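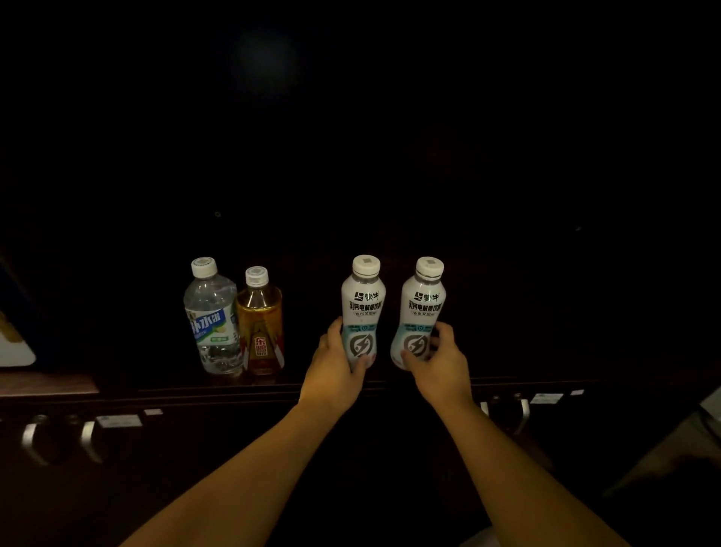

Re-teaching the shelf on a Wostell two-arm picker

Whoever sold you the cell said the vision would handle new bottles by itself. Ours doesn't. Every time the drink mix changes, the Wostell needs its shelf taught again, and the quickest way I've found is to do the handling yourself first, with bare hands, from the height where the machine's head camera sits. Mollow's setup guide skips this and goes straight to the software. I would ignore the guide on that point.

Before you start

Put the cell in manual and lock the door switch. Pull up the bottle list in Elevgate and delete anything you no longer stock. The import tool claims to merge duplicates. It has never merged one of mine.

Pick your bottles. You want at least one pair of the same product, plus a couple that look nothing like them. White opaque bottles are easy for the camera. Clear water bottles are where the brochure and the shelf part ways, so always have one standing on the ledge while you teach. Something amber with a shiny label is worth adding too, for the glare.

Teaching the two-hand pick

1. Stand the bottles on the ledge with the labels facing you. Leave room between them for fingers, yours now and the gripper's later.

2. Start recording. Reach in with both hands and take the matching pair low on the body, one in each hand. Keep your fingers off the caps. If your caps have a square code printed on top, you will want it in view.

3. Lift just clear of the ledge and hold there for 2 seconds. People like to swing the bottles up high. The software takes the lift height from what you do, and a high lift near a back panel ends in a knock.

4. Set both down together, let go, and draw your hands straight back.

5. Repeat 6 times, swapping in a different bottle after every second run.

Elevgate gives each run a confidence score. I don't put much faith in it. Benoît Brunet had a set that scored beautifully and then watched the left arm close on air next to a water bottle all afternoon. Play the runs back and look at where the fingers meet the plastic.

Checking the grip

Default closing force on ours is 700 on the controller's own scale, whatever that is supposed to mean. Lacroix support told me to leave it alone. With thin-walled bottles I'd drop it in small steps until one slips, then go back up two steps. Do this with full bottles. Empties will tell you nothing useful.

Run the pair pick at low speed with your hand on the stop. If one arm arrives before the other, redo the arm offset before you touch the timing. Jolán Lakatos fixes it in the timing table and gets away with it, but her ledge is shorter than mine and I wouldn't copy her.

Glare

Dark cabinets throw back a soft spot of light from whatever lamp is behind you. The auto exposure is supposed to cope. Mine read a reflection as a bottle cap 3 times in January before I moved the lamp. Move the lamp first, then spend money on filters if you still have to.

Save the shelf under a new name. Overwriting the old one also wipes its arm offsets, and the warning box doesn't mention it.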